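Learning the second alto part

I joined the community choir at Zusorard in June, after not singing with other people since high school. There are 48 of us on the list and usually fewer in the room. We rehearse Monday nights in the old Hodora hall, which has good sound near the stage and terrible sound by the doors. I stand by the doors.

The spring program has 14 pieces on it. Most are short. The long one is a folk song arrangement in six parts, and I got put on second alto because I can read music a little. Second alto mostly sits on the same three notes and then jumps somewhere strange right when the tenors come in. I lost my place on page five every week for a month.

What helped was recording my part on my phone at the piano, slowly, and playing it in the car. My drive to work is 30 minutes, so I get through it four or five times each way. I also marked the breaths in pencil. Our director wants staggered breathing on the long chords, so you agree with the person next to you who goes first. I breathe on the odd measures.

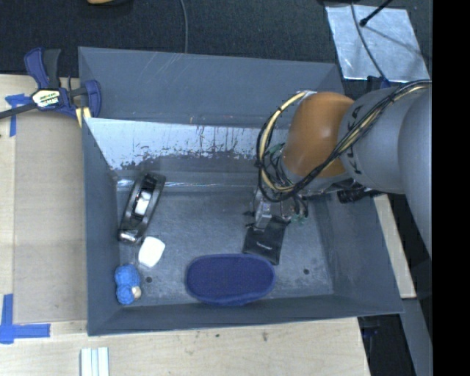 The other thing I had to relearn was singing quietly. In the car I belt everything. In the hall, if one alto is loud the whole section sounds like her, and a couple of times that was me. I moved my folder up higher so I could see the director over it and that fixed some of it, along with my neck hurting.

We did the piece all the way through without stopping last week. The ending was flat, by a lot according to the piano, but we got there together.

The concert is at the Brarkudum church, which seats 100 if they bring out the folding chairs. Tickets are at the door and kids are free. Black clothes, no perfume, and be there an hour early for the warm-up. I still need to find black shoes I can stand in for two halves. After that there's a summer session with mostly show tunes, and I haven't decided if I'm signing up.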